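### 4. What the bowls did to the parties

I should say first that I went into this part of the study expecting the size of the serving bowl to matter most. We had 154 returned forms from hosts in Dustwood and Calley, all of them people who'd put out cold drinks for a birthday, a christening or a works do, and I was sure the big bowls would win.

They didn't, at least not clearly. Hosts with one large bowl grumbled about the ladle - it slides in, it drips, guests leave it on the cloth - and plenty of them wrote about melted ice without being asked. Hosts who split the same punch between 2 smaller bowls hardly mentioned either (though a few in Calley did moan about the washing up).
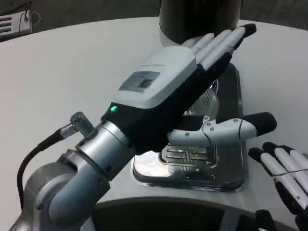 *Figure 4a. Open hand and wrist, with the green light on.*

I then went back over the forms by type of cup. We'd asked about stemmed glasses, tumblers and throwaway plastic, following the wording of the earlier Irance survey so the answers could sit side by side. Throwaway cups came out well for gardens and badly for anything with a sit-down meal, and I doubt that'll surprise anyone who has tried to stand one on grass.

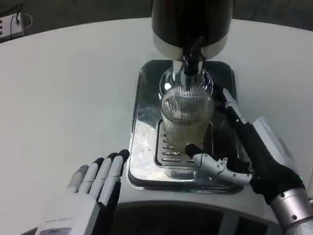
*Figure 4b. Dispenser spout over a drinking glass, with the drip tray beneath.*

Fruit was the odd one. The Thampi scoring sheet treats floating fruit as decoration, so it gets no marks for taste, and yet hosts kept putting it in the taste box. I've left their answers where they wrote them and scored the question twice, once each way. The gap between the towns shrinks a bit under the second method, but I wouldn't lean on it.

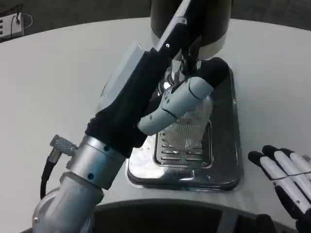
*Figure 4c. Left hand on the black handle.*

Salad and bread served in punch bowls came up too, more often than I'd planned for, and I've put those forms aside for Section 5.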